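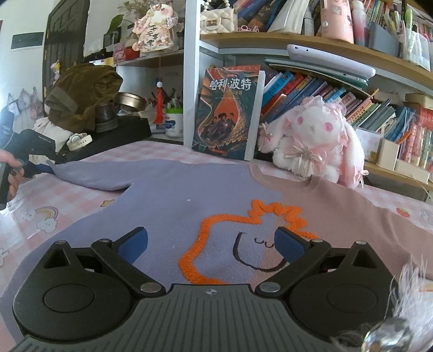 Fig. 4. A two-color sweatshirt laid flat on the bed, design side up.

Section 4. Folding sweatshirts and other thick tops

Thick tops are the ones that make a drawer hard to close, so we have given them a section to themselves. Everything in it can be done on an ordinary bed, and you won't need the Gulta folding board until Section 5. If you have already filled your first Nivero drawer with T-shirts, leave them right where they are - there is still plenty of room at the back.

Before you start, pull the bed sheet smooth with the flat of your hand. A patterned sheet is perfectly fine, and a checked one like the gingham in Fig. 4 is a real help, as you can line up a hem or a sleeve with the rows and save yourself a lot of squinting.

1. Check that the sweatshirt is fully dry, cuffs and waistband included. These are the last places to dry, and they can fool you.

2. Lay it on the bed with the design facing up and look over the stitching. Snip any long loose threads, but please don't pull them.

3. Turn the sweatshirt over so the design faces the sheet. Stretch both sleeves straight out to the sides and smooth the body from the middle outward.

4. Fold one side in toward the middle, then lay its sleeve straight down along the body. Do the same with the other side. On a top made in two colors, the seam down the center gives you a ready-made line to fold to.

5. Bring the hem up to just below the collar, then fold once more. Turn the bundle over and give it a gentle pat.

6. Stand it in the drawer with the last fold on top. Thick tops go at the back, thinner ones in front.

Note: Fuzzy embroidery, such as the orange outline on the sweatshirt in Fig. 4, flattens if it is pressed for a long time. Keep these tops at the end of the row where nothing leans on them, and fluff the pile with your fingertips when you take them out.

Note: The drawer is happiest with 11 thick tops or fewer. If you have more, the Arnach under-bed box (part no. 1136) takes the overflow, and it is a good home for winter things once January is behind you.

Caution: Do not iron directly over embroidery. Turn the garment inside out, lay a thin cloth over it and use the lowest setting.

Caution: Do not force the drawer shut. If it sticks, take out one bundle, refold it a little flatter and try again - a calm second try nearly always does the job.

For hoods, drawstrings and zippers, continue to Section 5.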